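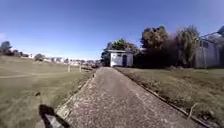
Quoting a newspaper review in wall text and again in the catalogue essay

Zoila Lozano
Posted in Writing and Criticism, 3 replies, 1 marked as useful

I am writing the introductory panel and a short catalogue essay for a survey of regional painting at the Cumimville gallery, opening in July. The house limit for the panel is 400 words and my draft is at 329, so length is not the difficulty.

The difficulty is a quotation. The essay argues against a review of the previous survey, and I quote one paragraph of it in full, plus a sentence from it on the wall. The review appeared in a daily paper that has since been absorbed by another publisher. The online version differs from the printed one: the headline was changed and a clause about the hang in the second room was dropped. My argument depends on that clause.

Which version should be cited, and does the wall panel need a citation at all? The designer wants no footnotes on the wall. I would also like to know whether the critic should be named on the panel or only in the essay. The critic is still working and will probably be invited to the opening.

The catalogue uses the Riedl style guide, which covers books and journals at length and says almost nothing about newspapers.

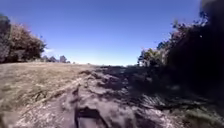

Writing and Criticism Section, Lerkalholm Arts Help Desk

Replies are shown oldest first. Accounts with fewer than 5 posts are held for review.

marginwidth

Cite the version you read the words in. If the clause exists only in print, the print edition is your source, and the entry should give critic, headline as printed, paper, date and page. Add a note to the essay stating that the online text omits the clause. Do not write "since deleted" unless you can establish the order of events. Papers often run a shorter text online for space or legal reasons, and the print version may be the later of the two. "Absent from the online version, consulted July" commits you to nothing you cannot support.

Keep a scan of the printed page in the project folder. If the new publisher queries the quotation, you will be asked for it, and library microfilm requests are slow.

On the panel, a full citation is unnecessary. Name of the critic, name of the paper and year, in the same sentence as the quotation, is standard. That can be done in running text without a footnote:

[Critic], writing in the [paper] in [year], called the hang "..."

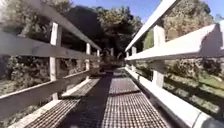 Name the critic in both places. An unattributed quotation on a wall reads as institutional opinion, and "one reviewer" invites visitors to guess. A sentence is also easier to defend under fair dealing when the source is given; in a review or criticism context the attribution is part of the test, at least where I work. A whole paragraph in the essay is less clear-cut. It depends on the proportion of the original it represents and on whether your text engages with it. If the review was 3 paragraphs long and you reproduce one, write to the rights holder.

One more point: do not let the panel sentence be trimmed after sign-off. Designers remove ellipses when a line breaks badly. Mark the quotation as locked in the file.

tallow_and_size

Just paraphrase it. Nobody reads panels to the end anyway and you avoid the permissions question. We did this at Pratthorpe and had no complaints.

marginwidth

Paraphrase does not help here. The argument rests on the wording of a clause, and readers cannot check a paraphrase against a source they are unlikely to find. It also exposes the author to a charge of misrepresentation — a more awkward conversation at an opening than a permissions letter. 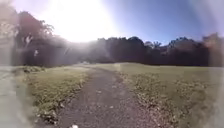
It would be reasonable to paraphrase on the wall and quote in the essay, provided the panel still names the critic and the paper. That would also settle the designer's objection, as there would be nothing to footnote.

oldquire

Agree with the first reply on citing print. Two additions from the copy-editing side.

If the guide is silent on newspapers, adapt its journal entry: drop volume and issue, keep the full date, keep the page, and include the section letter if the paper used one. Then record the decision on the style sheet so the bibliography compiler follows it. Mixed forms usually come from two people solving the same gap separately.

Where the paper has changed hands, use the title it carried on the day of publication. The present owner goes in the permissions line at the back and nowhere else. The same applies if the masthead was altered slightly over the years. Copy it from the page, including the article "The" if it is there.

Zoila Lozano

Thank you. The paragraph is one of eleven, and the essay spends two pages on it, so I will quote it and write to the publisher as well. The critic will be named on the panel with the paper and the year. The library has the printed page and the request has gone in.

Does anyone know whether the page number should be the one printed or the one assigned by the microfilm index? They do not match.

oldquire

Printed. Put the reel number in your own notes.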